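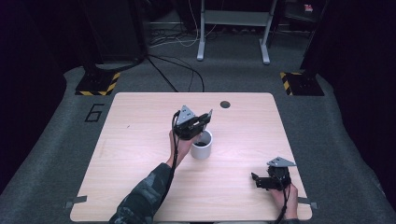

Small Tables, Big Claims
Filed under: Furniture, Workspaces, Gallery

Every catalog I get now has a page of small square tables, all of them pale, all of them supposed to make a room "calmer." I have my doubts. I spent a Thursday morning with one on gray carpet and tried to look at it the way you'd look at a used car. The sellers I compared notes on, Kelemen and Skinel, price theirs at 484 and 583, and I couldn't tell you what the extra money buys.

Rounded corners. Fine, my hips are grateful. The Skinel brochure calls this "a softer way of meeting," and I would call it a corner.

The cable hole. One round black grommet near the back edge, a little right of center. Why there? If your lamp cord comes from the left, you get to drag it across the top. I would have taken two holes or none.

A plain white cup with no handle. It suits the pale top, I'll admit, though I don't trust a cup without a handle once there is coffee in it. Kelemen sells something similar in sets of 9, and I can't think of a household that needs 9 of them.

Gray carpet with light wood. Designers keep telling us this pairing is timeless. They said that about avocado bathrooms too – give it a few years. 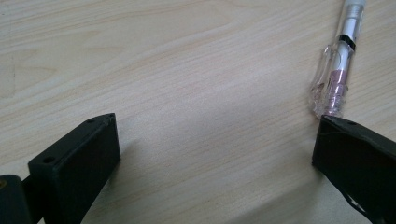 The grain is where I soften a bit. It runs in long bands with some wavy arcs and stretched ovals, and the color is close to cream. Miklós Gulyás, who fits out offices for Wirnska, says people pick a table by the grain and then cover it with paper inside a week. I believe him.

Shadow does pale wood no favors. Where the light drops off, beige goes to a flat gray, and a showroom won't let you find that out. Ask for a sample and put it in your darkest corner before you pay anyone.

Next gallery: the Mistia folding desk, which I'm told doesn't wobble. We'll see in July.

Print this page | E-mail this page to a friend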